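Notes on the Skasturden diocesan restructuring, posted as one thread so I can link to it later. I sat through the parish briefing and have read the decree twice. 1/

The decree merges four parishes into two. Legally it isn't a closure. Under canon 515 only the bishop can erect, suppress or alter a parish, and he must hear the council of priests first. The decree states that he did. It gives no date for that meeting. 2/

A merged parish is a new juridic person. Its predecessors' goods and obligations pass to it, subject to the intentions of donors. That last part matters here, as the old Akyol parish holds a restricted bequest for its choir. 3/

Church buildings are dealt with separately. Merging the parishes does not relegate any church to profane use. That needs its own decree under canon 1222, with a grave cause. No such decree has been issued for any of the buildings. 4/

So people saying "they've shut St Anne's" are wrong on the paperwork. They may turn out to be right on the Mass times, which is another matter and can be changed with far less procedure. 5/

Bülent Akgül has been named to lead the new office for parish planning. He is a layman, previously in the chancery on property records. The office can advise and collect data. It can't issue decrees, and letters sent to it asking for one will be passed on. 6/

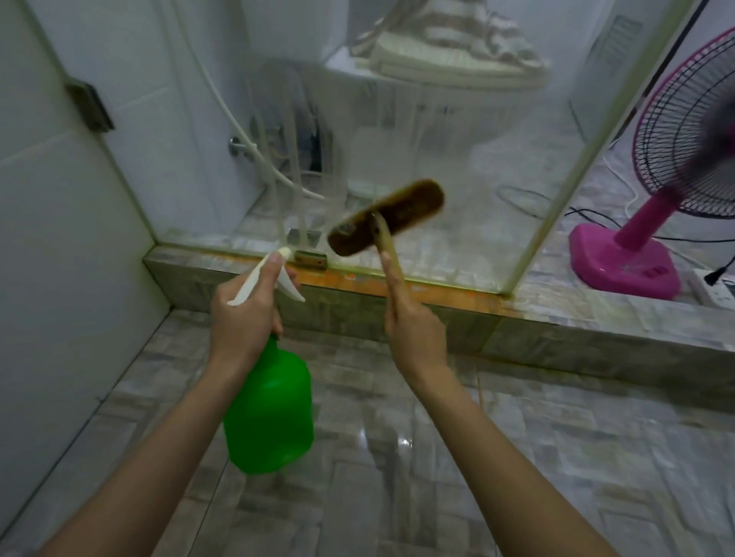
The office's first published figure is 3,387, given as "registered households" across the merged area. Registered is the word to watch. It means a card was filled in at some point. It says nothing on attendance, and households that moved away stay on the list until someone removes them. 7/

The October attendance count would be a better measure. It exists for each parish but is not in the report. I asked for it at the briefing and was told it would be "considered for the annex". There is no annex in the version I have. 8/

Recourse, for those asking. First step is a written request to the bishop to revoke or amend the decree (canon 1734). The time limit is ten useful days from lawful notification. Useful days means the clock doesn't run while you are unaware or unable to act. 9/

If he refuses or doesn't answer, the next step is hierarchical recourse to Rome, in this case the Congregation for the Clergy. Fifteen useful days for that one. A petition with a lot of signatures is not a recourse. It needs a named person with standing, usually a parishioner. 10/

Sevim Oral is drafting a request for the Akyol parishioners. It is limited to the bequest and does not contest the merger as such. I think that is sensible. Narrow requests get read. 11/

The decree is dated April 21, 2021. It was read at Mass in two of the churches and only pinned up in the other two. Whether a notice on a board counts as lawful notification is arguable, so I would work from the earlier date and file early. 12/

Correction to 3: the bequest covers the choir and the upkeep of the organ. I had the first page only. Thanks to the person who sent me the second. 13/

Replies asking for my view on who should be the new parish priest: I don't have one. The appointment is the bishop's, and the decree leaves it to a later letter. I'll add to this thread when the letter is out. 14/14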